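Oferta de empleo: operario/a de doblado y supervisión de célula (turno de mañana)

Lavandería industrial Roltalwood – planta de Dostport

Buscamos una persona que sepa doblar toallas. Lo decimos así de claro porque en la oferta anterior pusimos "técnico/a de interacción humano-máquina en entorno textil" y se presentaron dos ingenieros que no habían doblado una toalla en su vida, y se notaba.

Quiénes somos

Lavamos, secamos, doblamos y entregamos ropa de hoteles, gimnasios y un par de balnearios de la zona. Somos 136 personas en plantilla y por la sala de acabado pasan unas 2.000 toallas en cada turno. Hasta hace poco las doblábamos todas a mano. Ahora casi todas las seguimos doblando a mano, pero con una célula robotizada al fondo de la sala a la que hay que dar los buenos días.

La célula se llama Findo. El nombre lo eligió la plantilla por votación y la dirección ha prometido no volver a convocar otra.

Qué va a cambiar (y qué no)

El plan es que Findo se quede con las toallas de baño lisas, que son las que más hombros han mandado a rehabilitación en esta casa. Las sábanas, los albornoces, los manteles y todo lo que lleve botones, cordones o mala idea siguen siendo cosa nuestra. Nadie ha salido de la plantilla por culpa del proyecto, y el acuerdo firmado con la representación de los trabajadores dice que nadie saldrá. Lo que sí cambia es el trabajo: menos repetir el mismo gesto y más vigilar, corregir y explicar por qué un pliegue está mal hecho, cosa que Haf Bevan, encargada de acabado, lleva media vida haciendo con los nuevos. Los nuevos de antes al menos traían café. 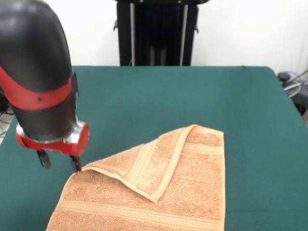 El puesto consiste en trabajar junto a la célula media jornada y en la mesa de doblado manual la otra media. En la célula se preparan las piezas, se revisa el resultado y se anota cada fallo con palabras que entienda alguien que no estaba delante. Una toalla naranja con una esquina doblada en triángulo sobre sí misma puede ser el comienzo de un pliegue o una chapuza, y queremos a alguien que distinga lo uno de lo otro por cómo cae la cenefa tejida antes de que los dedos negros de la pinza lleguen a la tela. También hay que saber cuándo pulsar la parada, que se puede pulsar sin pedir permiso y sin rellenar nada hasta después.

Tareas

Preparar y clasificar piezas para la célula.
Revisar el doblado y rehacer lo que haga falta. Hará falta.
Registrar incidencias en la tableta.
Doblar a mano al ritmo de la sala, con rotación de puesto cada 2 horas.
Asistir a la reunión mensual con Nambiar, la empresa integradora, y contarles lo que pasa en la sala aunque no coincida con sus diapositivas.

Qué pedimos

Experiencia en lavandería, hotelería o confección. Vale también haber criado a una familia numerosa, siempre que se pueda demostrar doblando una sábana bajera.
Español suficiente para dejar una nota clara al turno siguiente.
No hace falta saber programar. La formación dura 5 días, es pagada y la imparte Hok-lam Hsueh, que empezó aquí descargando carros.

Qué ofrecemos

Contrato indefinido, categoría de oficial de acabado y un plus por las horas en la célula. Entrada a las 6:00, salida a las 14:00. Comedor con microondas que funciona y otro que está. Ropa de trabajo, que lavamos nosotros.

Cómo presentarse

Currículum de una página, en papel en la recepción de la planta o en el formulario de esta web, a la atención de Noman Lashari. La carta de motivación se puede ahorrar – preferimos saber en qué sitios ha trabajado y por qué se marchó. La prueba es práctica, dura una mañana y se paga como tal. Incorporación en agosto, que aquí es temporada alta y hace el calor que cabe suponer.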